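About Ercombe Aquatics

We're a freshwater and marine fish store in Medham, and we've been at it for 14 years. If you've ever stood in front of a tank at ten at night with the room lights off, just watching, you already know most of what there is to know about us.

The store started as a back room with a rack of secondhand tanks and a very loud air pump. These days we have a proper fish room, a coral system, a plant wall and a counter where people bring us water in every kind of jar you can imagine. Pickle jars are the most popular. Please rinse them first!

What we keep

The freshwater side is the bigger half. You'll find tetras, rasboras, corydoras, rainbowfish, a good range of dwarf cichlids and more shrimp than we can keep up with. We breed a lot of it in the building - our bristlenose plecos, cherry shrimp and most of the livebearers never ride in a truck at all. Wild-caught fish are labeled that way on the tank, along with the pH and hardness we're keeping them at.

The marine side runs on one connected system of 1,000 gallons, which we call Koro. (It was the name on the side of the first sump we ever plumbed in, and it stuck.) Koro holds soft corals, zoanthids, leathers, some easy LPS and a cleanup crew that works harder than we do. We grow out frags from our own mother colonies and don't sell them until they've healed over and are opening up fully. Clownfish pairs go in the small cubes along the left wall.

Every new fish spends 2 weeks in quarantine before it goes on sale. You may see a tank with a towel taped over the front and a note with a date on it. Those fish are resting, so come back for them later and we'll gladly put your name on one.

Water testing and setups

Testing is free whether you bought the fish from us or not. We check ammonia, nitrite, nitrate, pH, KH and GH for freshwater, and add alkalinity, calcium and salinity for reef tanks. You get the numbers on a card to take home, and last year we filled out 2,219 of them. We love doing it! It's how we meet most of our regulars, usually over a cloudy new tank and a bit of panic.

We also help with first setups, from picking a stand that can take the weight to talking through a fishless cycle. Bring a rough drawing of the room if you can, and mark the window. We'll happily talk you into a bigger filter and out of a bigger fish.

The club

The Chan Street Tank Club meets in our fish room once a month after closing. It's open to anyone, kids included if they come with a grown-up. There's a plant clipping swap every time and a big auction in May, where you can go home with a bag of Java fern, a breeding trio and a canister filter in pieces, all for less than lunch.

Visiting

We're closed on Mondays for water changes. Parking is behind the building, and the side door is easier if you're carrying a tank. RO water is by the gallon from the tap next to the register - bring your own jugs with lids that fit.

Page last updated 6 September 2025
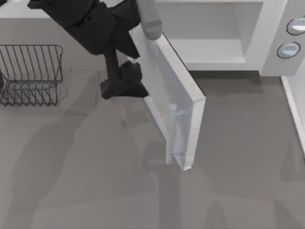 Robot arm at an open microwave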